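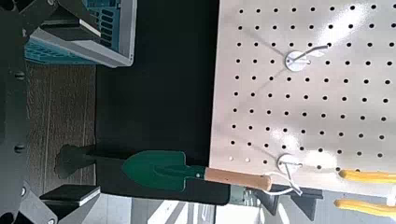

From: Ward Goossens
To: access-list
Subject: Re: [access-list] Irkard price after the tender, and the stockouts

Hi all,

Sorry for the slow answer, been in and out of meetings and the train wifi is hopeless. Replying to Ye-ji Heo's message from last night, quoted below, then some points of my own underneath. Haven't checked every figure again so shout if something is off.

> From: Ye-ji Heo
> Subject: Irkard price after the tender, and the stockouts
>
> Dear list,
>
> The regional buying office has now put out the January tender result. Koner won the whole of the Irkard volume, as most of us expected once Arellano pulled out. The unit price is well down on last time and the press note makes a lot of that.
>
> What the note doesn't say is that the lower price only applies to the 90-tablet pack. Clinics in the hill districts mostly order the small pack, as they see people monthly and have nowhere to keep bulk stock. The small pack wasn't in the tender at all. They are still paying the old list price through the wholesaler, plus delivery.
>
> I have had messages from 7 clinics so far. Three have run out completely. In two others the nurse is opening big packs borrowed from the district hospital and counting tablets into envelopes, which she is not supposed to do and which she knows she is not supposed to do.
>
> My questions:
>
> 1. Has anyone seen the actual contract, or only the summary?
> 2. Is there anything in it about minimum delivery to small sites?
> 3. Should we write to the buying office now, or wait for the six-month review?
>
> I lean towards writing now. Gyu-bin Koo thinks we should have the clinic figures in a proper table first and I can see the sense in that too.
>
> Best,
> Ye-ji

Right. In order.

1. The contract. I have seen it, or most of it. Florêncio Pinheiro asked for it under the access rules before the winter break and it came back with the annexes missing and one page blacked out. The reference is 2444 if anyone wants to ask for their own copy, quote that number or they will send you the previous one (happened to me twice). The main text is dull. Supply terms, payment terms, what happens if a batch is recalled. Price is in an annex, so we don't have it officially, only what the press note says.

2. Minimum delivery. Yes there is a clause, and no it doesn't help much. Koner has to deliver to "designated receiving points". The list of points is in – you guessed it – an annex. Florêncio rang the office and was told verbally that it's the district hospitals and the two central stores. So the clinics aren't receiving points at all. Everything past the hospital door is for the district to sort out, from a transport budget that hasn't moved in years. I wouldn't put the verbal bit in a letter until someone has it in writing.

So Koner could be doing exactly what it signed up to and your seven clinics still have nothing on the shelf. If the letter goes out saying the supplier has failed, they'll write back with a stack of signed delivery notes and we look daft.

3. Write now or wait. Now. The review will look at whether hospitals got their orders, and they probably did, so it'll come out green. But agree with Gyu-bin on the table. Doesn't need to be pretty. Per clinic: pack size ordered, price paid, date of last delivery, days out of stock, what patients were told. That last one matters I think. If people were told to go and buy it privatly then that is a cost that has dropped out of everybody's sums.

On that. Ye-ji Yeo (different Ye-ji, for the newer people on here, she does the pharmacy price survey) sent me her sheet from the private shops. She gave permission to share the gist but not the sheet, it has shop names in. Gist is that the private price of the small pack went UP after the tender. Not by a huge amount but in nearly every shop she went to. Could be the clinics running dry and people turning up at the counter instead. Could be the wholesaler making back what it lost when the big packs went to Koner direct. She doesn't want to claim either and nor do I. But it should go in the letter as a question.

Other thing nobody has raised yet – the co-payment. It's set as a share of list price, and list price is still the old one. So even where the 90s are getting through, at the new low price, the patient at the window pays the same as before. The saving stops at the buying office. I asked about this at the Pradedia meeting and got a long answer about reference pricing cycles which I didn't fully follow, and I suspect the person giving it didn't either. If somebody on here does understand how list price gets reset please please write it up in plain words, half a page, I'll buy you lunch.

Someone (off list) asked me why Arellano pulled out. I don't know. I have heard two versions and they can't both be right so I'm not repeating them. Their withdrawal letter ought to be in the tender file. Florêncio, did you ask for that as well or only the contract? If only the contract then can we put in for the rest. One bidder for the whole volume is a weak spot whatever we think of the price, and if Koner has a bad quarter there's no second source. Last time round the volume was at least split.

What I would ask for in the letter, keep it short:

- small pack brought into the contract, at the same price per tablet
- clinics named as receiving points, or money for the districts to carry stock the last bit
- co-payment worked out on the tender price
- annexes published, price included
- next tender split between two suppliers if there are two to be had

Maybe drop the last one, it's a different argument and gives them something easy to say no to. Happy either way.

On the nurse and the envelopes. Please can we leave that out, or make it so general that no one could trace it. She's keeping people on treatment with what she has and I don't want her in front of a panel because of us. Same for the clinic names, use districts. Ye-ji, could you also take it off the shared folder if it's in there? More people can see that folder than you'd think.

Who is doing what, unless anyone objects:

Gyu-bin – table, from the clinic messages
Ye-ji H – first draft of letter, one page, two at most
Florêncio – request for annexes + tender file
Me – co-payment paragraph, once I've found someone who can explain it to me
Ye-ji Y – has a look at the private price paragraph before anything goes out

Could we have a call to go over the draft, 3 pm suits me most days, mornings are no good until the end of the month. If you can't make it just send comments to the list, not to me on my own, I lose things.

Also would the two people who keep replying to the digest change the subject line, I missed a whole thread on insulin because it was called "Digest". Thanks.

Got to run, meeting started five mintues ago.

Ward

PS. Reference again as I'll be asked: 2444. Put it in the subject of your request, the form has a box for it but they don't read the box.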